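Looking after Cell 4: a talk with Jaxon Melnyk

Jaxon Melnyk has run the day shift on Cell 4 at the Tovar plant since the cell was installed. It is a single six-axis arm that loads and unloads a lathe, and it makes one part, a bearing sleeve for the Lernent pump line. On a good shift it turns out 407 of them. Melnyk did not install the arm and he does not program it beyond small changes. His job is to keep it running, and he agreed to go through how he does that.

He starts at 6:30, before the cell is powered up. "I walk the fence first," he said. "I look at the floor under the arm. If there's oil where there wasn't oil yesterday, I want to know before anything moves."

After that he checks the gripper. The jaws have replaceable pads, and he measures both of them with a caliper every morning. The integrator, a small company called Trelen, recommended changing the pads once a month. Melnyk changes them by measurement. "Chips get pressed into the pad and then the sleeve sits crooked. It could be three weeks, it could be five. I write the number down and when it gets to the line, I change it."

The log is a paper binder kept on the bench. The first fault he ever wrote in it was a lost reference on axis 3, and it took two days to fix. The battery that holds the encoder positions had gone flat over a long shutdown in January. When the power came back the arm did not know where it was.

"Everybody wanted to jog it home by eye," he said. "You can get it close by eye. Close means you crash it into the chuck." They lined up the witness marks on each joint, reset the counts, and then ran the program at 16 percent speed with no part in the jaws. He now replaces all the batteries every year with the controller switched on, so that the positions are kept during the swap.

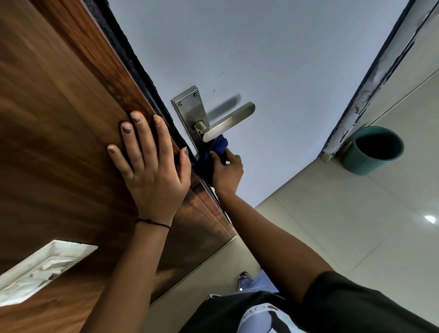 The door to the cell gets more attention from him than most people expect. It has an interlock that cuts the arm when the door opens, and last year the controller recorded 681 stops in one quarter. Most of them were the door. He wants the lever to return fully every time, so it gets wiped with a cloth right in at the neck, where it meets the backplate, and he pushes a flat hand against the door near the rubber seal to feel whether it gives. "If it moves when it's latched, the switch sees it move," he said. "Then the arm stops with a part halfway to the lathe and somebody has to back it out." The quarter after he added the door to his weekly list, the count went down to 175.

He does not use solvent there. A dry cloth does most of it, with a little mild cleaner on the cloth if the grime has set. Nothing is sprayed near the switch.

Grease is handled on a longer schedule. The reducers on the first three axes get fresh grease by running hours, and Melnyk catches what comes out and rubs it between two fingers. Gray grease is normal to him. Grease that glitters means metal, and he sends a sample out. That has happened once, on axis 2, and the reducer was replaced during a planned stop.

The vision unit over the infeed tray, made by Wuturum, is the part he likes least. It finds the blanks by their edges, and coolant mist on the lens cover makes it miss them. He cleans the cover at lunch and again before he leaves. "The night crew thinks I'm fussy about it. Their miss count is higher than mine, so I keep telling them."

Asked what he would change, Melnyk said he would move the air regulator. It sits behind the controller cabinet and he has to kneel to read the gauge. He has put in the request twice.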